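Ticket 300 - Teleop: right arm drifts / lags on bin task
Status: open, waiting on parts
Priority: medium
Product: Renavlow leader arms, Guvex record software
Logged by: Elibariki Koech

Monday, 8:40 am
Right arm lagging behind the leader when I teach the rubbish pickup. Left is fine. Bad enough that I close on a wrapper and the gripper is still on its way down. Grabs floor or nothing. Operator starts compensating without meaning to, so the demos come out jerky and I don't want them in the set.

Tried so far:
Restarted Guvex. No change.
Power cycled both arms, leader and follower. No change.
Swapped leader handles left to right. Lag stays with the right follower, so handle is OK.
Re-zeroed the right wrist. Fixed a small offset in colour-marker test, lag still there.

9:55 am
Checked the logs. Left follower sitting at 17 ms, right one jumps up to 300 ms whenever the elbow goes past a certain bend. Comes back down when I straighten it. Smells like cable. Wiggled the connector at the base, nothing. Wiggled the gripper cable by hand with the arm parked, got it to spike right away. Did it again to be sure, same thing.

10:30 am
Obura support on the phone. They want the cable re-routed with more slack at the elbow and a fresh tie at the wrist. Also asked for firmware version (sent) and whether we record at full rate (yes). They'll send a replacement lead but can't say when.

11:15 am
Re-routed. Better, not gone. Ran the task slow, bin in the middle between the planters, both arms in. Reach to the base of the big pot is where it gets touchy, arm has to go out and across and the cable pulls. Keep the bin a bit closer to the pots untill the new lead comes, shorter reach.

Set-up at the bin, both arms reaching in: 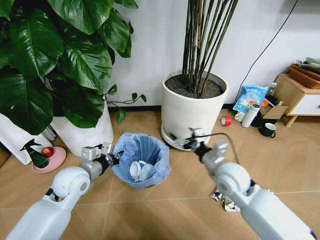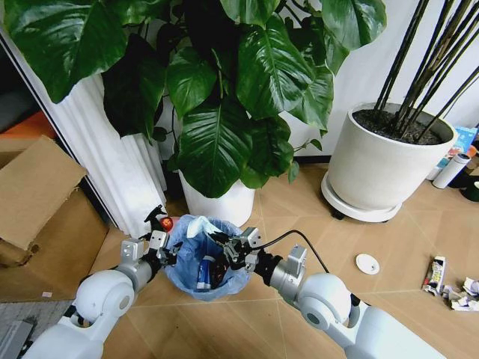

1:20 pm
Of 48 demos from this morning I've flagged the lot as "check lag" in the Ratitz folder. Do not train on them yet. Script can drop any episode where right side goes over the limit, just haven't had time to run it. If someone gets to it before me, the left arm data is good on its own.

Also the gripper force. Separate issue but while I'm here. Thin foil wrappers slip on the first squeeze, have to close twice, and the double close gets learned. Please teach it as one slow close and hold. If you miss, back right off and bin the episode, don't fish around. I did that for 2 of them last week and it shows in playback.

3:05 pm
Obura came back. New lead shipping, no firmware fix needed. They said don't run the right arm at full speed in the meantime. Have capped it in Guvex settings under follower, right, max speed. Leave it there pls.

To do:
- run drop script on morning demos
- fit new lead, re-zero right wrist after
- repeat elbow bend test, paste numbers here
- take speed cap off once its been clean for a full session

Leaving open. Ping me before you touch the routing, the tie at the wrist is tighter then it looks.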